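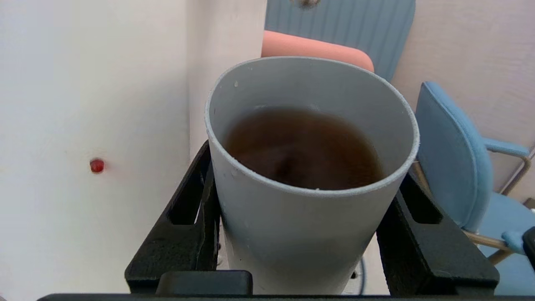
Priretti Project, Working Group on Teleoperation
Minutes of the regular meeting
Tuesday, May 31, 2022

Present: operators (both shifts), data lead, hardware lead, software lead. Clisetti joined by phone for items 3 and 4.

1. Minutes of the previous meeting

Accepted with one correction. The spare leader arm was listed as returned. It is still out for repair.

2. Demonstrations recorded so far

The data lead reported 813 demonstrations on the server for the drinks task, all made by remote control with the leader arms. The target for the first training run stays at 1,000. Of the episodes reviewed last week, 59 were marked for removal. Most of these were cases where the operator let go before the cup was fully down, or where the recording was stopped while the arm was still moving. The count above is before removal.

Operators asked whether a demonstration with a small correction in the middle should be kept. After discussion it was agreed to keep it if the cup stays upright and the correction is one smooth movement. Episodes with a full regrasp go in a separate folder and will not be used in the first run.

3. Carrying a cup with liquid in it

The first policy was trained on empty cups only and moves too fast for a full one. Clisetti asked that all new demonstrations use a cup with liquid in it, filled no higher than halfway. Tea and coffee are both fine. Operators should not switch to plain water, as the dark surface is easier to see from the wrist camera and the reviewers want to be able to check the level.

The fingers should close on the two sides of the cup, below the rim, with the cup centered between them. The operators on the late shift have been gripping nearer the rim to get a better view down into the cup. They were asked to stop doing this for new recordings. Episodes already made with the higher grip will be kept and tagged.

There was a longer discussion about speed. One view was that operators should move at a natural pace and the data should be slowed down afterward. The software lead did not agree, because the gripper timing comes out wrong when that is done. Decision: operators will move slowly during lift and lowering and may speed up slightly in between. To be looked at again in June.

4. Teaching by hand

Clisetti would like a small set of demonstrations made by guiding the arm directly, with the motors in free mode, to compare with the remote ones. The hardware lead said this works for reaching and placing but is awkward with liquid, since the person's hands end up in view of the wrist camera. It was agreed to try 5 episodes with an empty cup first and look at the video before doing any more. No decision on whether to mix the two kinds of data.

5. Equipment

The black finger pads are scuffed. Grip is still good. The hardware lead will order a second set and change both sides at the same time so that they wear evenly.

Remote link: the delay in Nuchit, the control program, was better after the update, but two operators still notice a short lag when the gripper closes. They were asked to write down the time when it happens so it can be matched with the log.

Inport uploads failed on two evenings and had to be restarted by hand. The software lead thinks the disk on the recording computer was full. Old test files may be deleted, but check with the data lead before removing anything with an episode number.

6. Other business

Operators asked for a longer break between blocks. Agreed at ten minutes per hour, starting with the next schedule.

The written instructions for starting an episode are out of date. Step 4 still refers to the old foot pedal.

Action items

Data lead: remove marked episodes, tag the high-grip ones, send the new count.
Hardware lead: order finger pads, ask the repair shop about the leader arm, set up free mode for the hand-guided trial.
Software lead: check gripper lag in the log, clear disk space, correct step 4 of the instructions.
Operators: half-full cup and low grip in all new recordings.

Next meeting: second week of June, same room. Time to be sent by email.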